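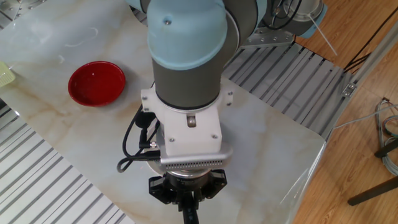

The arm goes to plates

Anyone who came through the Hiltonport test kitchen since January has met the new hire. It has pale blue joints and a black gripper, and it has yet to sign a birthday card. Fandosetti bought it to take over plate handling from the catering prep team, who used to move 902 plates on a busy shift and had the wrists to show for it.

For now it practices on a red plate at the marble-look table. The prep team takes turns running it, which means that people hired to garnish salmon now say "end effector" at lunch. Training is 19 hours, paid, and the test at the end is open book. The book is by D'Amico and could use an index.

What changes on the floor: two stacking shifts go away, and the people on them move to plating and to minding the arm. Pay stays where it was. The 40-minute break also stays, though the arm doesn't take one and has been a little smug about it.

The wish list from the crew so far asks for a stop button that shorter people can reach, a quieter start-up beep, and a name. Flirnidano, who did the installation, has promised the first two. Names go in the box by the time clock, and "Chip" has been submitted enough, thank you.

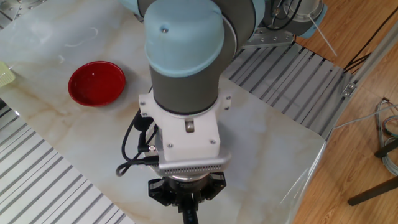
Sign up for a turn

The sheet is on the break room door. Bring closed shoes and tie back long hair. Leave your coffee outside the rail, please.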